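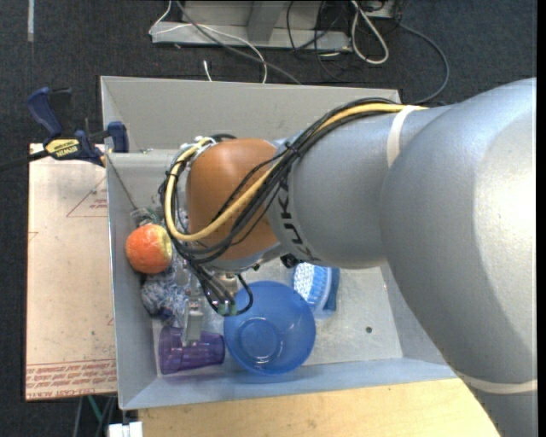 KUKA arm over the picking bin, cell 2.

Worora Handling Group
Cell Safety and Standards Meeting
Minutes, April

Present: Banafsheh Amini (chair), Esmaeil Abbasi (minutes), operators from both shifts, one person from Triltitlow by phone
Apologies: Dridamthorpe site
Meeting opened 9.10 am

1. Previous minutes
Accepted with one correction. Item 4 should have read "guard switch", singular.

2. Cell work rules, revision 12
Banafsheh went through the changes. The draft runs to fewer pages than revision 11 and the section on visitors has been moved to the site induction.

2.1 Entering the cell. Arm to be stopped and the pendant carried in by the person entering. Leaving it on the bench with someone else is no longer allowed. Day shift asked if this covers quick jobs such as picking up a dropped object. It does.

2.2 Loading the bin. Objects go in by hand only with the arm parked. Hard items (cups, bowls, brushes) and soft items may be mixed. Glass and anything with a blade stay out. Esmaeil to put the permitted list on the cell door.

2.3 Clamps. Any bin held by a bar clamp is to have the clamp checked by hand at the start of each shift. Afternoon shift would like a fixed bracket instead. Banafsheh agreed to get a price but the clamp check goes in for now.

2.4 Cables on the arm. Long discussion. Triltitlow's view is that the loop at the wrist joint needs slack for full rotation and should not be pulled in tighter. Operators are worried about thin cables hanging near the gripper and catching on objects in the bin. Agreed wording: "Cables at the wrist are to be looked over before the first run and after any change of gripper. Ties are replaced by maintenance only."

2.5 Floor cables. Cables on the carpet behind the bin to be kept out of the walking path. No agreement on covers. Held over.

3. Stop log
The log now stands at 2959 entries since the cell was set up. Of these, 574 have no cause written down. Banafsheh said a blank cause is of no use at audit. From next month the shift lead fills in the cause before restart. "Unknown" is acceptable if it is true.

4. Speed during teaching
Farahani procedure to be followed as written, reduced speed with the enable switch held. A request to teach at full speed with two people present was declined.

5. Training
Two operators still need the refresher. Esmaeil to book them in. Old sign-off sheets can be thrown out once scanned.

6. Other business
Sheet material stored beside the bin: day shift to find a rack for it. Colour of the floor tape was raised again and left as is.

Actions
Permitted object list on door: E. Abbasi
Price for fixed bracket: B. Amini
Floor cable covers, options: Triltitlow
Refresher bookings: E. Abbasi
Rack for sheet material: day shift

Revision 12 adopted except for 2.5.

Meeting closed 10.25 am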